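Jollden Forum > Teaching by demonstration > Toaster task, teleop or hand guiding?

tilewall_ty
Posted 25th June

Hi all, long time reader, first real question. I've been teaching our arm a toaster task in the simulated kitchen, driving it by remote with the Flekero controller (the two-handed one, though I only use the right hand). The goal is simple to say: bring the hand in over the toaster, get to the lever, push it down, back away without knocking anything. I'm finding it way harder than the drawer task and I'd love some opinions before I record a bunch more.
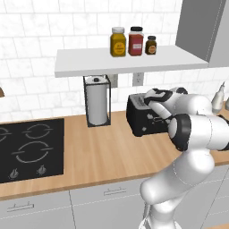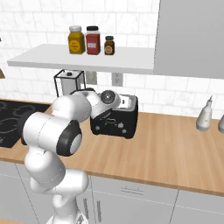
My trouble is the last couple of inches. I can get over to the toaster just fine, then I slow to a crawl and start wiggling around hunting for the right height. When I play my demos back they all have this long nervous pause in them. I have 182 recorded so far and I'd guess I'm only happy with half. The policy I trained on them copies the pause beautifully! It goes to the toaster and then just hangs out there.

So, do I keep going with the remote and get better at it, or switch to dragging a real arm around by hand and replaying that in the sim?

crumbtray
Hand guiding, no question. I did both for a pouring task and my hand guided demos were about 2 times faster from start to finish. You feel where the arm wants to go. With a remote you're steering by eye and your brain is doing math the whole time.

marlowgrip
I'd push back on that. Hand guiding is lovely if you have the same arm sitting next to you, and if your task doesn't care much about contact. With a toaster you care a lot about contact. When you drag the arm, your own hand is supplying the force, and none of that shows up in the recording. Then you replay it and the lever either doesn't go down or the whole toaster scoots back toward the wall. Ask me how I know.

crumbtray
You can fix that with a stiffer replay though? I never had anything scoot.

marlowgrip
You were pouring. What would scoot?

crumbtray
OK, fair. I still think the motion comes out nicer. My remote demos look like a person parking a truck.

tilewall_ty
Ha, the truck thing is exactly how mine look. We do have one real arm but it belongs to the Istton group most of the week and I'd have to book it, so remote is easier for me. Is there some setting I'm missing? I'm on the default speed scaling.

pell_oh
There's your problem, or a big part of it. Default scaling is made for big moves across the counter. Map a button to fine mode and hold it for the final approach. I have mine at a quarter speed and my hand can move a nice comfortable amount while the gripper barely creeps. Took me an evening to get used to it and now I can't work without it.

Also, what camera view are you driving from? I always got stuck on height until I put a second view up on the screen, low and from the side. One view is just not enough to judge how far above something you are.

tilewall_ty
I've been flipping between views with a key and never had two up at once. I feel a little silly.

pell_oh
Don't, I did the same thing all through March.

saltypivot
Going to be the grump here. Before you record anything new, throw out the bad ones. I mean it. I kept everything on my first project, 669 demos, and spent weeks fiddling with the training when the trouble was in the data. I cut every episode where I stopped moving for more than a moment and the very next run was better.

marlowgrip
Careful with cutting all of them. Some of my most useful demos are ones where I missed, backed off and went in again. If every demo is perfect the arm has no idea what to do when it's a bit off to one side.

saltypivot
A recovery is fine, keep those. I mean the ones where the operator is sitting there thinking. Missing and fixing it is information. Hovering is just you being unsure, and you're teaching it to be unsure too.

crumbtray
I'd trim them instead of tossing them. The Trevaskis scripts have a trimmer that finds stretches with almost no motion and squeezes them down. Someone ran it on the big shared set, 3494 episodes, and it went through the lot overnight.

saltypivot
Trimming is OK if the arm really is still. His is wiggling, he said so. The trimmer won't catch wiggles.

tilewall_ty
It's mostly wiggles, yeah. OK so my plan is: two views side by side, fine mode on the left bumper, go back through what I have and pull the hovery ones but keep the misses where I recovered. Then record a fresh batch and train on that before I bother anyone about booking the real arm. One more thing, do you all start every demo from the same home pose? I've been pretty strict about it.

pell_oh
Loosen up on that! Start it a little high, a little left, elbow somewhere odd. Mine fell apart the first time it began from a pose it hadn't seen.

marlowgrip
Agree with pell for once. Just keep it somewhere you can drive out of without swinging through the shelf. I'd shift the toaster a bit between demos too, if your setup lets you.

tilewall_ty
It does, I just never touched it. Will try tonight and post the numbers in this thread.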